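Hotton Trio - second album, thoughts?

vedgate_mohit
Got the new Hotton Trio record on Friday and have played it four times through. The piano sounds closer than on the first one, and the bass is finally loud enough. Side two is where it picks up for me. Anyone else have it yet?

S. Dehghan
I have it. I liked the first one better. Two of the ballads run past eight minutes and neither needs to. "Kilten" is good, but they play it faster live.

bisht_j
Disagree on the ballads. The long one with the brushes is the best thing they've done. Is anyone hearing a click near the start of side two? Mine has it on both players.

naveen_n
No click on mine. They pressed 2000 copies, so it could be a bad one. I'd write to the label. Table pictures, same day:
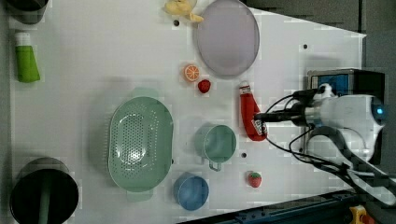
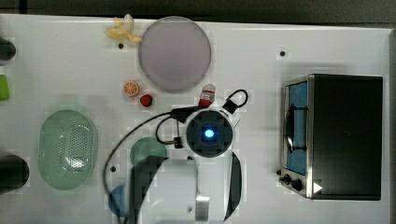
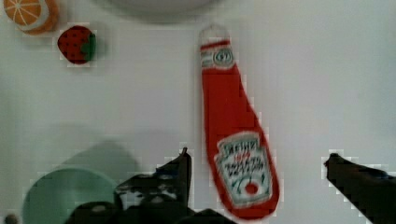 The label replaced my copy of the first album inside two weeks and didn't ask for the old one back. Send them the number from the run-out groove.

bisht_j
Thanks, will do.

vedgate_mohit
I thought it was 4000 copies, with the download code on a card.

naveen_n
4000 was the first album. The card is in this one too.

S. Dehghan
Still say they should have kept the drummer from the Pal sessions. The new one is busy - he fills every gap on "Kilten."

Anju G.
He's playing what the tune asks for. They're at Vedgate in April if you want to hear him in a room before deciding.

S. Dehghan
I'll go. I'm not changing my mind about the ballads.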